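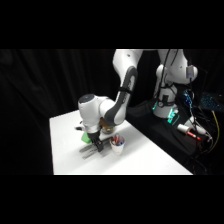

## Getting to Gremotbridge without a car

I have now done the trip to Gremotbridge twice, once badly and once properly, and the notes from the second attempt are the ones worth keeping. Three people have asked me for them since April, so they go up here and I can stop retyping them into emails.

The problem is simple to state. The town has no railway station. The nearest one is Pascu, on the other side of the ridge, and the bus between the two does not wait for the train. If the train is on time you have 5 minutes to cross the footbridge and find the stop. If it isn't, the next bus leaves 2 hours later. There is a waiting room at Pascu with a bench and a drinks machine, and I have spent longer in it than I would like.

On the first trip I bought a through ticket and assumed somebody had planned the join. They hadn't. The through ticket is two tickets sold together, and the bus half is only valid on the service printed on it. Having missed that one, I paid again on the next. The driver was polite and quite firm.

### What works

Take the train before the one the journey planner offers. It gets you into Pascu with nearly an hour in hand, enough for a decent lunch if you turn left out of the station and walk down towards the river. Buy the bus fare on board. It costs slightly more than the through ticket saves, but it can be used on whichever bus you catch.

Sit on the right-hand side. The road climbs along the edge of the valley for the first half and the left-hand seats look at a cutting the whole way. After the summit it makes no difference.

Beatriz Calado, who read a draft of this, points out that the Monday timetable is different and that the midday bus doesn't run. I had only travelled later in the week. She is right, and the notice at the stop says so in small type under the route number.

### Where I stayed

The first time, a room above a pub on the main square. It was clean and loud. The second time I booked the Fullden, a guest house ten minutes' walk uphill from the bus stop, run by Despina Bălan. The website gives a choice of front or back rooms at the same price. Take the back. The front rooms have the view, but the delivery lorries come up that road before six and change gear under the window.

Breakfast is from seven and is served in one sitting. You need to say the night before if you want it early or packed. The hot water is reliable. The wireless signal reaches the first floor and stops at the turn of the stairs, so the top rooms are without it whatever the booking page claims. 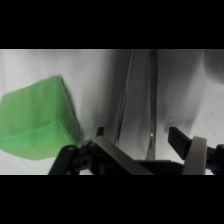

Luggage can be left in the hall after checking out, which matters because the only useful bus back leaves in the late afternoon. There is no lock on the hall cupboard. I took my laptop and passport with me and left the rest.

### The ridge walk

Most people go to Gremotbridge for the ridge, and so did I. The top is at 850 metres and the path starts behind the church, where a painted board shows the whole route with the distances left off. The first section is a forestry track and dull. After the second gate it turns into a proper path, with red and white marks on the rocks, and from there it is hard to go wrong in clear weather.

In cloud it is easier to go wrong. There is a fork just below the top where the marks continue on both branches, the right-hand one going down to Wistska on the far side. Wistska is a pleasant village with no bus at all at weekends. Fikri Lau and I took the wrong branch and lost most of an hour before the map and the ground disagreed badly enough for us to stop. The correct branch is the left, and it looks the worse of the two.

Notes for anyone doing it:

- Fill bottles at the trough by the church. The spring shown on the older map higher up was dry on both of my visits.
- The descent is harder on the knees than the ascent is on the lungs. Poles help.
- Phone signal is good on the top and absent in the woods.
- The hut shown near the second gate is locked. You can shelter against its east wall and that is all.

Boots are sensible but I saw people in running shoes who were managing well enough. Allow a full day if you stop to eat. We started at half past eight and were back at the square in time for an early supper.

### Money and maps

The pub and the Fullden take cards. The bus took mine on the way out and not on the way back, so carry some cash. There is one machine, on the side of the chemist's, and it charges for withdrawals.

The tourist office sells a walking map, which it says is the current edition. Population on the cover is given as 4000, and the route of the path below the church is the old one, from before the new houses were built. Follow the marks for that stretch and the map after it.

Qistina Nair has since told me that there is a shared taxi from Pascu in summer, booked by telephone the day before, and that it costs little more than the bus if three people share. I haven't tried it. Yusri Kwok has, and says it turned up on time going out and was twenty minutes late coming back, so leave a margin for the train.

I will probably go again in the autumn and do the Wistska side on purpose, on a weekday. If the bus times have changed by then I'll correct them in this post.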